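9/1/18

So the snack basket. I've been meaning to write about it ever since we got back from the Falisgate trip, and then the kids went back to school and the laundry ate me alive. A couple of you asked after the last post how we feed everybody on a long drive without pulling over every forty minutes, and my whole system (if you can call it that) is one plastic basket that lives on the white table by the back door until it's time to go.

It started four summers ago, when we were driving up to my sister's place in Imrie and I packed all the food in paper grocery bags. By lunch both bags had split, there were crackers under the seats, and I found a very sad granola bar in October. My mother-in-law handed me a light blue basket out of her garage on the way home and told me to keep it. It folds its handles down flat, it has holes all over so crumbs fall out when you give it a shake over the grass, and it wedges nicely between the two back seats. I have bought nicer ones since! There was a canvas tote with pockets that cost me $22 and smelled like yogurt inside of a month. Back to the blue one we went.

I load it the night before, anything sturdy first and anything squashable as late as I can stand it. Bread things are the problem. They always end up at the bottom no matter what I do, because somebody goes digging for the good stuff and everything trades places. Wrapped snacks can go pretty much anywhere. Boxes I leave out beside it until the very end, then decide if they get opened and dumped in or ride up front with me. Wafers ride up front with me. I'm a grown woman and I bought them.
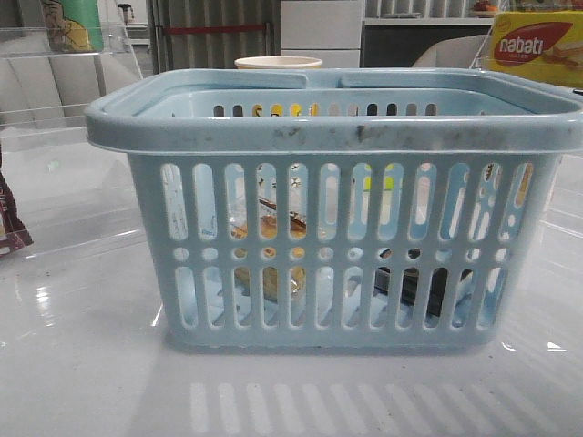 Aníbal Figueiredo wrote in under the last post that I'm doing the whole thing backward, and that every kid should get their own bag at the start of the day with everything they're allowed until dinner. When it's gone, it's gone. His family did it all the way to Womel and back and he swears there wasn't one fight over the last cookie.

I did try that one January, Aníbal, and my youngest finished hers before we hit the highway – then spent two hours bargaining with her brother. Maybe yours are better people. I might try it again now that they're older, but with the fruit kept separate so it doesn't get traded away first thing.

The one chore I keep putting off is washing the basket itself. The rim gets grimy from all the grabbing, gray smudges mostly, and a quick wipe doesn't do much. I've been told baking soda paste and an old toothbrush. If you've got something that works on scuffed plastic and doesn't need an afternoon, please leave it in the comments, and I'll report back after the Hiltis weekend.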